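Plastic cup (household)

41 shares · 3 comments

A plastic cup is a small drinking vessel molded in one piece, usually wider at the rim than at the base. I keep the kitchenware pages on Amater, and this is the entry I get the most mail about (over 30 letters since July!), so I've given it a proper rewrite.

Shape and names

The taper is what lets cups nest, and it also helps them slide out of the mold. Some makers add ridges for grip. In my family we called any cup without a handle a tumbler, and I still do, but Dinora sells the same thing as a "beaker" and I've given up arguing.

Keeping cups on a shelf

People feel strongly about this one! Rim down keeps the dust out, and on an open shelf that's how I'd do it every time. Rim up lets air in, so I leave mine that way overnight if they've just been washed.

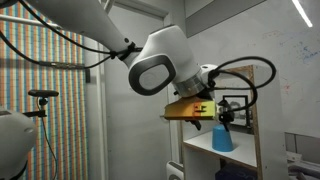

A blue cup stored rim down on a white shelf, then a light teal-blue one right way up, with faint ridges around the body.

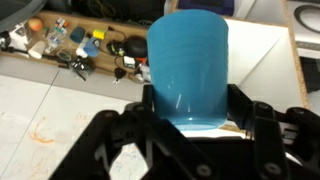
Care

Warm water and a soft sponge will do it. I ran a Standum set through the dishwasher for years and the gloss went first, then the color (the blue ones held up best, for whatever reason). Coffee stains come off with baking soda if you leave the paste on for 30 minutes.

Last edited March 5, 2020
141 views · Share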